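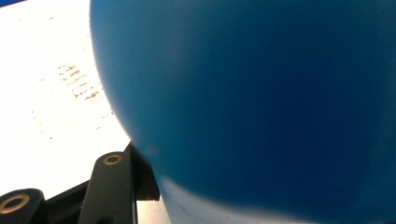
I got a turn at teaching a robot this week, and I'm still grinning. The Yap project at Burnent wants 200 demonstrations recorded by hand, so you hold the gripper yourself, go for the object, and the software learns from your moves. Engelbert Wieser runs the sessions and he's very patient (I needed it!). I did 16 — my wrist gave up before I did.

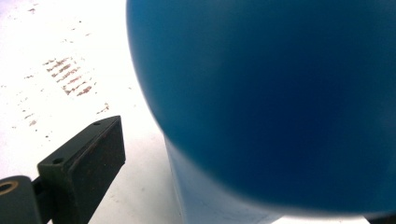 *Moving in on the blue object with the hand-held gripper.*

The team is up to 78 so far. Engelbert says training starts once they have the full set, and I've already asked to come back for another round.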